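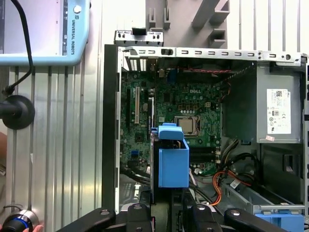
Figure 4. Blue drive carrier held by the gripper inside the open computer case.

Home Articles Issues Authors Contact
Search this journal Go

4.2 Collection of demonstrations

The disassembly task was shown to the robot in two ways. In the first way, which we call hand guiding, the operator takes the arm near the tool and moves it through the whole task. In the second way, the operator sits at the Traltemen station and moves the arm with a hand controller. Both ways use the same arm, the same gripper and the same recording software, so the recorded files have one format and can be mixed in training.

A demonstration begins when the operator presses the start key and ends when the carrier is released over the tray. If the carrier is dropped on the way, the recording is kept but it receives the mark "failed". We collected 567 demonstrations from 16 operators. Before the first recording each operator had three practice trials, and these are not included in the number given.

The difficult moment is the grasp. The carrier is made of plastic and it bends a little under pressure, and the cables of the power supply can lie near the path of the fingers. During hand guiding most operators slowed down strongly in this part, and some stopped completely and corrected the angle of the wrist. We did not remove these pauses from the data.
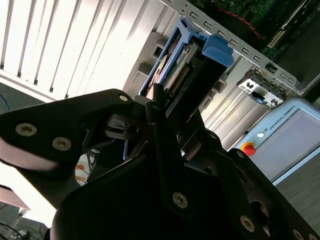 Figure 5. Drive caddy at the fingertips, close to the slotted rail of the chassis.

The angle between the caddy and the rail was the largest source of variation between operators. With hand guiding, the operator feels the contact directly and turns the wrist before the force becomes high. With remote control, the contact is noticed only in the video, and the correction comes later. For this reason the force limit was set lower for the remote recordings. The limit was chosen by Akua Ofori in preliminary tests on the Vesau bench and it was not changed afterwards.

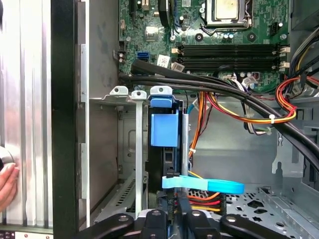

Should a new operator begin with hand guiding or with remote control?

We recommend hand guiding first, as the operator learns how much force the task needs before working at a distance. The order does not have to be the same for every person, but it should be written in the log.

In our log the order is stored together with the operator code. Operators who began with remote control repeated more trials on the first day. On the second day we could not see a difference anymore, and we make no strong claim on this point.

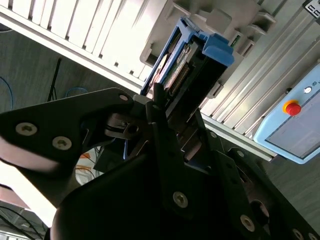 Roxana Mocanu, in her comments on an earlier draft, wrote that the two ways of teaching should not be mixed in one training set, and that the pauses in hand guiding would teach the policy to wait where waiting has no use. She proposed to train two separate policies and to compare them on the same cases.

We followed the second part of this proposal. The separate policies are reported in Section 5, next to the mixed one. The question of the pauses is still open. A version of the data in which the pauses are shortened was prepared with the Gernov tool, and it is used only in Section 5.3.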